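Notebook, bench 2, April
Wullatton cloth tasks, teaching by hand control
Written up by Nimal, with corrections from Boglárka in the margins that I have now folded in

Started just after 9 with coffee and the leader arms, which had been left folded the wrong way again, so the first quarter hour went on getting leaders and followers to agree about where home is. If you come in and the right follower gives a little hop when you switch on, don't fight it. Switch off, set both leaders down in their cradles, count to five, switch on again. I have written this in here before and I expect I'll write it again.

The plan was soft things, all day. We have plenty of runs with hard objects and the policy is really quite decent with those now, but the moment something folds or sags it goes to pieces, poor thing. Nkrumah thinks we simply haven't shown it enough fabric, and I'm inclined to agree, though I also think we've been showing it badly. When I went back through my own runs from last month I could see myself grabbing, letting go, grabbing again an inch over, and generally fussing about like somebody making a bed in the dark. If that's what it learned from, I can't be too cross with it for fussing.

So the rule for this batch, agreed with Boglárka before we began: decide where you're going to pinch before you move. Go there slowly. Close once. If the pinch is bad, open, back off a good hand's width, and come in again from the start, so that the second try is a clean approach too and not a scrabble. Adeel asked whether we should throw out the runs with a second try in them. I say keep them and tag them, because the robot is going to miss sometimes and I'd like it to have seen what a calm recovery looks like.

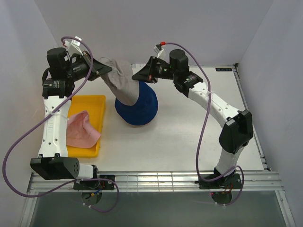

Sleeve and dome from the bench view, then the hat brim from one of the wrist cameras.

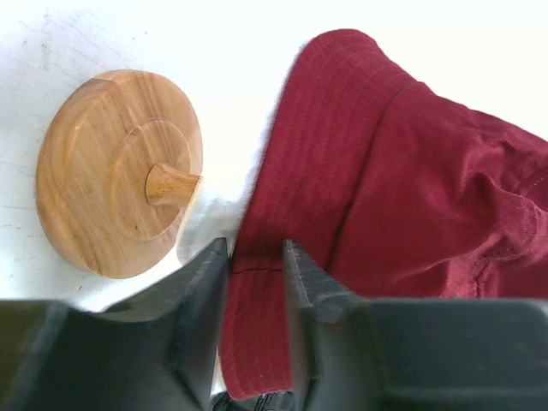

The thing I keep relearning is how much I lean on my eyes and how little on my hands when I'm driving. The leader arms give you next to nothing back. With a solid object you can get away with it, but with cloth you have no idea how much you've got hold of until you lift, and by then you're committed. Boglárka drives with the wrist view up large and the bench view small beside it, and I've always done it the other way around. We swapped for an hour. I hated it for twenty minutes and then my pinches got noticeably better, which she was very gracious about (mostly!). The trouble with her way is that you lose track of the other arm, and I did bump wrists once. No harm done, checked both cable runs and the screws on the camera brackets, all snug.

She also caught me closing too fast. I squeeze the trigger the way I'd squeeze a real one, all at once, and cloth tends to get pushed away ahead of the jaws. She closes to halfway, waits a beat, then finishes. On playback you can see the wait quite plainly, and Elvia worried that the policy would learn to dawdle there. Fair point. We'll train one version with the pauses left in and one with them trimmed, and see.

Saved 37 runs by the time we stopped, mine and Boglárka's together. Tagged as we went this time, with who was driving, which view was large, and whether there was a second try. Please, please keep doing that. Going back through the Gallegos set with no driver names on it was a miserable afternoon and I don't want another.

The total over all the cloth tasks is now over 800, and Nkrumah would like 1,000 before he starts the next training round. I'd sooner start early and find out whether the new habits help, but he has the machine time booked and I don't, so there we are.

Left to do:
Adeel to look at the small lag on the right leader. I feel it mostly when turning the wrist.
Elvia to write the trimming script. Leave the raw files alone and write to a new folder.
Me, turn the lamp down for the wrist cameras. White tabletop is washing out badly in places.
Boglárka to drive the first ten tomorrow with me watching and keeping my mouth shut.

Finished at 4:40, leaders in their cradles, the right way around.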